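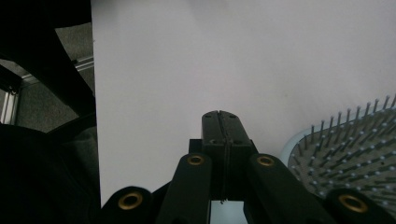 What thickness of Trarkine board should I order for a work table?

Order the 25 mm board for any table with an open span between legs. The thinner boards are meant for shelves, wall linings and drop-in panels supported on all four sides.

Trarkine Work Surface Board

Trarkine is a solid white sheet for table tops, benches, counters and packing stations. It is the same material and the same color all the way through, so a scratch can be sanded out and a cut edge can be left as it is. It is supplied by Vonley as full sheets, half sheets or cut blanks.

Sizes and thickness

Full sheet: 2440 x 1220 mm
Half sheet: 1220 x 1220 mm
Cut blanks: any rectangle from 300 x 300 mm up to full sheet width
Thickness: 6, 12, 18 and 25 mm
Thickness tolerance: plus or minus 0.3 mm
Cut tolerance: plus or minus 1 mm on length and width
Color: White 123 (standard), Light Gray, Sand
Finish: matte both faces

White 123 replaced the earlier White 120. The two do not match side by side. If you are adding to an existing run of benches, send a small offcut with the order and we will check it against current stock.

Support and load

A 25 mm board can span 600 mm between rails with an evenly spread load of 125 kg per square meter. An 18 mm board should have rails at 400 mm. Do not use 12 mm or 6 mm board without full backing. Overhang at the front edge must not exceed 125 mm for the 25 mm board and 60 mm for the 18 mm board.

The load values assume a level frame. Point loads, such as a vise or a small press, need a steel plate under the board and bolts passing through to the plate. Wood screws driven into the underside will hold light fittings only.

Heat

The surface is rated for continuous contact up to 60 °C. Hot pans, soldering irons and heat guns will mark it. Use a separate mat for hot work. The board grows slightly as it warms: leave a 3 mm gap at walls and between boards longer than 2 meters. Fill the gap with flexible sealant. Rigid filler will crack.

Cutting and edges

Cut with a fine-tooth carbide blade, face up on a table saw or face down with a hand-held circular saw. Feed slowly. Inside corners must be rounded to a radius of at least 6 mm, as square inside corners can start a crack. Drill with standard twist bits at low speed and back the exit side with scrap.

Edges are supplied sawn and lightly sanded. The Pisharody edge profile (a 3 mm round on the top edge, 1 mm on the bottom) can be ordered on one, two or four sides. It adds two working days.

Fixing to a frame

The board is fixed to most frames with Cuvis clips, which hold it down and still let it move sideways. Place one clip at each corner and one every 300 mm along the rails. The clips fit 18 mm and 25 mm board only. Clips and screws are not included with the sheet.

Silicone adhesive may be used in place of clips on a wood frame. Apply it in spots of 25 mm diameter at the same spacing. Do not run a full bead around the frame.

Cleaning

Wipe with warm water and dish soap. For dried glue or ink, use rubbing alcohol on a cloth and rinse. Acetone dulls the finish and should be kept off the board. Light scratches can be taken out with a fine abrasive pad worked in small circles. Go over a wider patch than the scratch itself or the repair will show under side lighting.

Storage

Store flat on at least four bearers of equal height. Sheets left leaning against a wall will take a bow, most of which does not come out. Bring the board into the room where it will be used a full day before cutting.

Ordering

Cut blanks are charged by finished area with a minimum of 0.25 square meters per piece. Offcuts are not sent unless requested on the order. Cut pieces cannot be returned. Full sheets may be returned unopened, less freight.

Freight damage must be noted on the delivery slip before the driver leaves. Corner damage of less than 10 mm on a full sheet is not treated as a fault, as full sheets are made slightly oversize.

Questions on loads or frame drawings go to Lorna Fajardo in technical sales. Include rail spacing and board thickness.

Data sheet revised 8 Mar 2020. Replaces the August issue.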